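Clamargate House, playroom and store: April walk-round

Toy boxes: OK. Do keep them to one layer of soft toys, please, so the little ones aren't tipping the whole lot over themselves to reach a favourite at the bottom. I gave the seams of the plush ones a good tug, and I'd love it if somebody did the same each month.

Folding chairs: OK, with a comment. All 8 opened and locked nicely, bless them, though one is rather stiff and wants a drop of oil before the Grametti party.

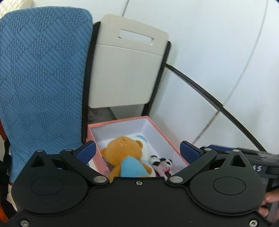 Fingers are still my chief worry with anything that folds, so grown-ups only for putting up and taking down, even when there are ever so many willing helpers.

Walkway to the door: OK. 900 mm clear when I measured, and lovely to see it.

Covers and throws: keep them well off the heater, please.

Next look: July, 4 pm.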